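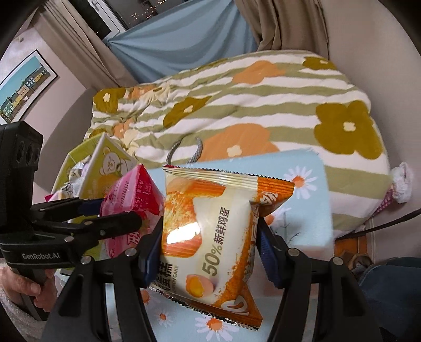

Section 2: Setting up your Finow dress form

Last updated November 1, 2023

If you've unpacked everything from Section 1 you should have a torso, a pole, a folded base and a little bag of bits in front of you. I'd do the whole of this section in one go if you can, with a cup of tea and the radio on. It's much easier to set the measurements while you still remember what they were.

I've written this for the standard Finow. The Finow Petite goes together the same way but has no hip extension, so skip step 7 in the dials part.

What you need

The bag of bits (two locking pins, one spanner)
A soft tape measure, the dressmaking kind
A pencil and something to write on
The underwear you'd normally wear under whatever you're making
A length of narrow elastic or ribbon for marking your waist

I really do mean the bit about underwear. I fitted a whole corset-style bodice on my first form after measuring myself in a sports bra, and it sat beautifully on the form and horribly on me.

Putting the stand together

1. Unfold the legs of the base until each one clicks. Push down on the middle with the flat of your hand. If it rocks, fold that leg back in and click it out again.

2. Drop the pole into the base, wide end down, and turn it clockwise until it stops.

3. Tighten the nut under the base with the spanner. It's a 13 mm nut, so if you've lost ours already (I lose mine weekly) an ordinary 13 mm spanner will do.

4. Slide the collar down the pole to a height that looks sensible and push the first locking pin through. You'll set the proper height later.

5. Pick up the torso by the shoulders and lower it on to the pole. Wiggle it gently until you feel it seat, then push in the second pin at the back, below the waist.

Caution: don't lift the torso by the neck cap. The cap is a pincushion with a plastic lip and it will come off in your hand.

Note: if you bought the Zaugg rolling base as an extra, lock all its castors before step 2 and leave them locked until the dials are done. The Zaugg pole has a thread at the bottom and takes a few more turns than the ordinary one. Keep going.

Measuring yourself

You can do this alone, but the back length is a pain without help. A friend, a partner or a patient teenager is fine.

1. Tie the elastic around your waist and bend from side to side. Wherever it settles is your waist, even if it's higher than where your jeans sit.

2. Measure bust, waist and hips with the tape level all the way round. Breathe out normally. No sucking in!

3. Measure your neck at the base, where a plain round necklace would lie.

4. Measure from the bone at the back of your neck down to the elastic. Write this one down twice, it's the one everybody loses.

5. Measure from the elastic to the floor, standing in the shoes you'll wear with the outfit.

Jot down the date next to the numbers as well. Bodies change, and a form set last September may not be much use to you now.

If you're between sizes on anything, go for the smaller setting. You can always pad a form out and you can't shave it down. There's more on padding at the end of this section.

Setting the dials

There are nine dials on the Finow. All of them turn clockwise to go bigger, except the neck, which goes the other way. I'm sorry about the neck. It comes from the factory like that and I've asked.

1. Start every dial at its smallest setting. You'll feel it stop. Don't force it past that.

2. Set the back length first, using the long grey key inside the neck. Lift off the cap to get at it. Turning the key raises the upper half of the torso and opens a gap at the waist.

3. Set the waist dials next. Go round them in turn, a little at a time, so the gaps between the panels stay even.

4. Move up to the bust. Same again, little and often. Put the tape round after each lap.

5. Put your bra on the form now and check that the cups look filled the way they do on you. If they're baggy but the tape says you're right, leave the dials alone and pad later.

6. Set the neck. (Anticlockwise for bigger, remember.)

7. Set the hips, then pull down the hip extension and press it until it catches on both sides.

8. Go back and check the waist. It nearly always shifts a touch when you change the hips.

9. Pull the locking pin on the pole, set the waist-to-floor height and put the pin back in.

Caution: stop turning as soon as you see a red line on the inside of a panel gap. That's the end of the travel. If you keep going the panel drops off its track, and getting it back on is a job for us and not for you and a butter knife.

Putting on the Piko cover

The Piko is the stretchy jersey sleeve that comes folded flat in the lid of the box. You can use the form without it, but pins hold far better with it on, and it hides the panel gaps that otherwise print through thin fabrics. Satin is the worst for that. So is anything in a metallic lamé, as I found out halfway through a galactic senator gown.

1. Take off the neck cap.

2. Gather the Piko up like a pair of tights and pull it down over the neck.

3. Line the centre front seam up with the join between the front panels.

4. Ease it down over the bust and hips. Pinch and lift it. If you drag it by the hem the seams will twist.

5. Tuck the bottom edge under and draw up the cord. Tie a bow so you can undo it.

6. Put the cap back.

Wash the cover cool, by itself, and dry it flat. The black one loses quite a bit of colour in the first wash, so keep it away from your nice whites.

Padding it to your shape

Dials can only do so much. If you have a fuller tummy, one shoulder lower than the other, or a bottom that the form's designers never dreamed of, wadding is your friend.

Tear the wadding – don't cut it. Torn edges feather out and cut edges leave a ridge. Build up thin layers under the Piko, smoothing as you go, and keep trying on something you know fits you well. A fitted T-shirt is perfect. When the T-shirt hangs the way it does in your own mirror, you're done.

For costume work I like to keep a padded set separate, pinned inside an old vest, so I can whip it on and off. It's handy if you sew for yourself and a friend on the same form, or if you're building a character with a very different outline from your own.

Capes, armour and other heavy things

The form will happily wear a full wool cape or a quilted coat. It's less keen on resin breastplates. If you're hanging anything heavy from the shoulders:

Lower the pole as far as the outfit allows
Keep the weight even from front to back
Put a folded towel under each strap so it doesn't dent the panels
Take it off overnight

Caution: never use a hot glue gun or a heat gun on anything while it's on the form. The panels soften, and the warranty doesn't cover it. A steamer is OK if you keep it moving and hold it away from the surface.

If something isn't right

The torso spins when I pin things. The lower pin isn't all the way in. Pull it out, turn the torso a bit until the holes line up and try again.

The hem comes out uneven. Check your floor before you blame the form. My sewing room slopes towards the window and I spent an entire winter re-cutting circle skirts.

One dial turns and nothing happens. Turn it back to its smallest setting and push it in firmly with your thumb as you start again. If it still slips, send Jivgate a message with your order number and say which dial it is. We keep spares.

The neck cap won't stay on. You've probably caught a fold of the Piko under the lip. Smooth it down and press the cap on from the back edge first.

Section 3 covers marking your style lines with tape, and how to get the pinned hem guide to stay where you put it.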